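Workshop tips: recording pick-and-place examples at a small bench

Most of the time lost on a demonstration set goes into episodes that have to be thrown out afterward. The notes below come from the strawberry and bowl task at Jalivel, where the target was 253 usable episodes.

Clear the table down to the object and the bowl. Tape, pens and coffee cups get learned along with everything else.

Route the gripper cable with slack, then drive the arm through its full reach once before recording. Ryota Ogura ties his at two points and leaves the wrist free.

Move the bowl between episodes. Small shifts are fine, but cover the corners of the reachable area too. Sevim Kocabaş works from a printed list of positions, which stops the hand from drifting back to the middle.

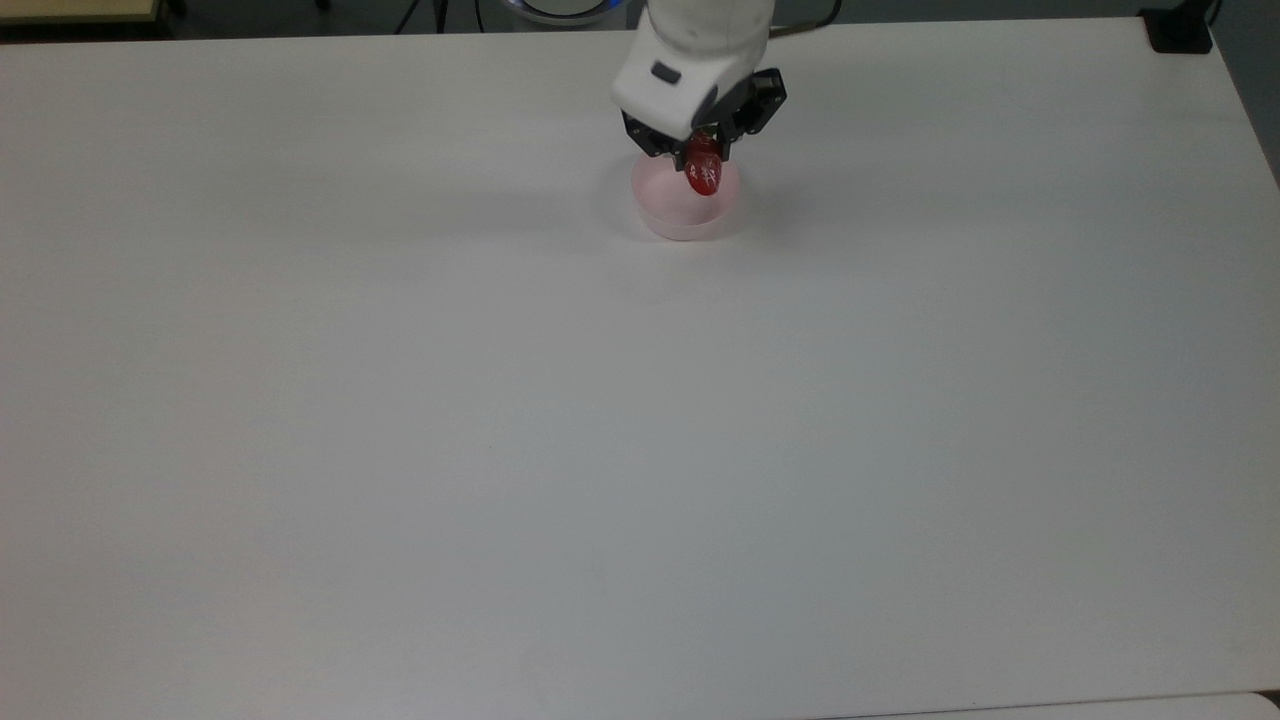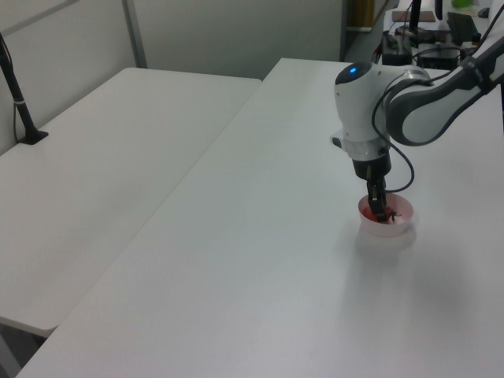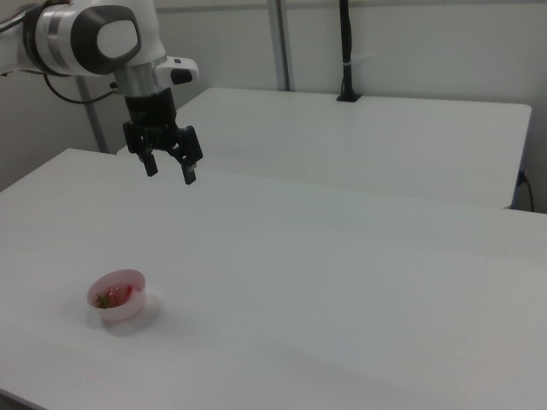
A strawberry-sized object and a small bowl, from three viewpoints.

Approach from straight above when the bowl is shallow. A slanted approach tends to catch the rim, and a bowl that slides 5 mm will spoil the final position label.

Keep the speed even. Operators get faster after the first hour, and a set with two speeds in it trains badly - log the operator and the time of day with each episode.

Pause briefly before opening the fingers and again before retracting. Trimming a pause is easy. Adding one is not.

Keep some of the recoveries. If the grasp slips and the operator corrects it cleanly, mark the episode as a recovery and store it in its own folder. Discard anything where a hand entered the workspace.

Check the files every 50 episodes. Open one at random, confirm that all camera streams start together, and compare the joint log with the video. In January we lost a full afternoon to a camera that had dropped to a lower rate without a warning.

Wipe the finger pads at the same interval. Fruit skin leaves a film, and so do plastic props after enough handling.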